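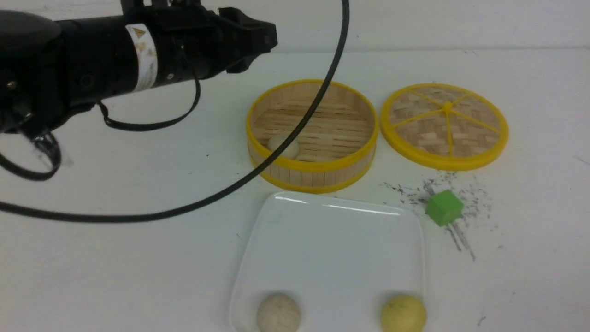
Progress Report to the Morkance Fund: Steamed Food Program, Gistisden Kitchens

Submitted Sep 23, 2019
Prepared by Radomír Bartoš, Program Manager
Approved for release by Thabiso Radebe, Director of Kitchens

1. Purpose of this report

This report covers the period from the release of the first grant payment in March to the present. It describes the purchase of steamers and serving ware, the portion trials at the Nogueira Street kitchen, and the work still to be completed before the second payment is requested.

2. Equipment

The grant agreement provides for 200 round bamboo steamers with matching lids. To date, 144 sets have been received from Lakura and entered in the inventory. The supplier has confirmed in writing that the remainder will ship in a single delivery.

The model selected has a bamboo body and floor, with yellow plastic rims on the basket and a yellow outer ring on the lid. Our earlier baskets were bare bamboo throughout, and the bottom edge was consistently the first part to split. The lid of the new model has a woven surface divided by yellow spokes. Kitchen staff asked that lids be stored flat beside their baskets during setup, and the station plan has been revised accordingly.

White square plates with rounded corners were approved as the standard serving plate. They fit the existing tray racks, and no additional shelving was purchased. 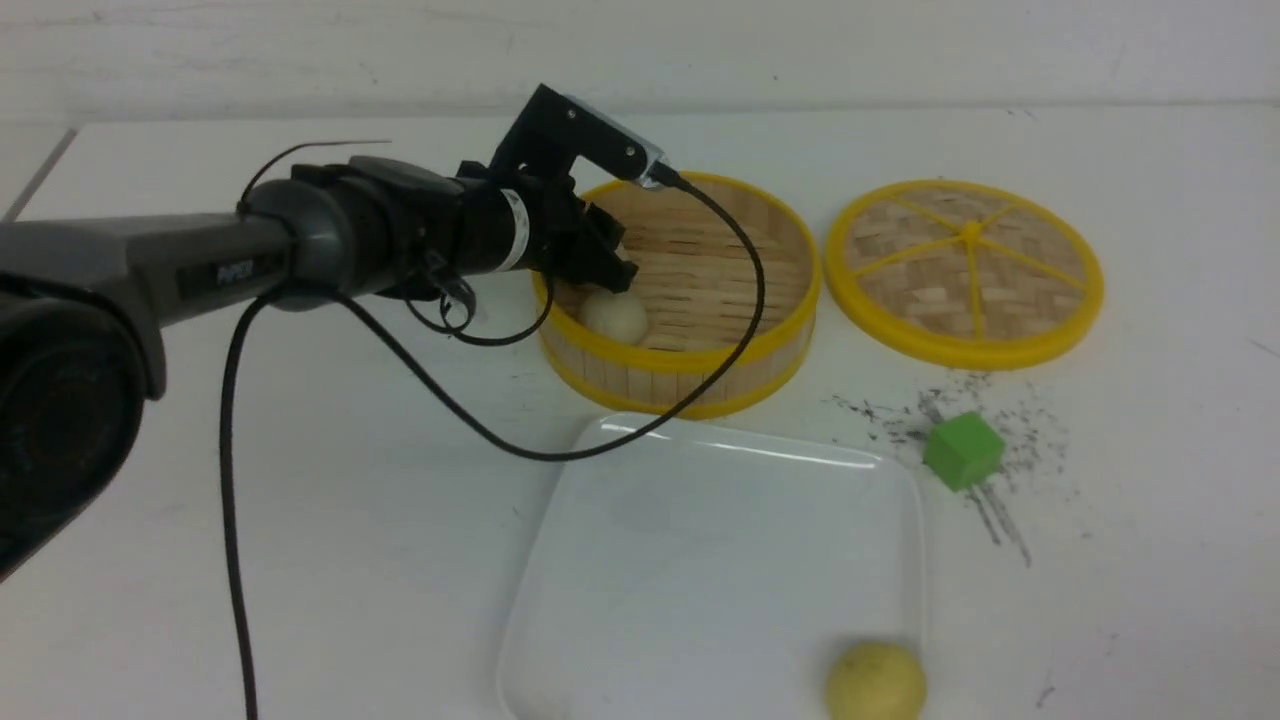 Steamer, lid and square serving plate, with one bun in the basket.

3. Portion trials

Trials were held on a white worktable in the preparation room at Nogueira Street. Each station was set with one basket, one lid and one plate. The standard item was a small plain round bun, chosen for its even size and mild flavor.

Over the reporting period, 845 portions were served and recorded. Of the guest comment cards returned, 92 were complete enough to be entered. The most frequent request was for a filled bun. A vegetable filling has been costed and can be met from the current food budget. Several guests also asked for a second bun per portion; this has not been costed and is not proposed at this time.

Setting the plate at the front of the table shortened the reach for servers and will be kept. The position of the lid was left to each station, with most servers placing it to the right of the basket.

4. Care and condition

All sets are hand washed and air dried on open racks. Seams between the slats and the join at the lower band are checked weekly, and any basket showing separation is withdrawn. Three sets have been withdrawn so far. Lakura has agreed to replace two; the third was damaged in our own storeroom and will be charged to the maintenance line.

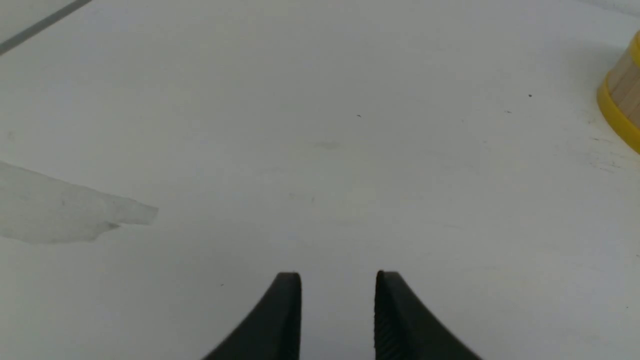

Slats and lower yellow band of a steamer, side view.

5. Budget

Spending on equipment is within the approved amount. Freight was higher than planned, and the difference was covered by savings on serving plates. No transfer between budget lines is requested.

6. Work remaining

Receipt and inspection of the outstanding steamers.
Introduction of the vegetable filling at Nogueira Street.
Printed care instructions for all Gistisden kitchens.
Final equipment inventory, signed by Mr. Radebe, to accompany the request for the second payment.

Questions on this report may be directed to Mr. Bartoš at the Gistisden office.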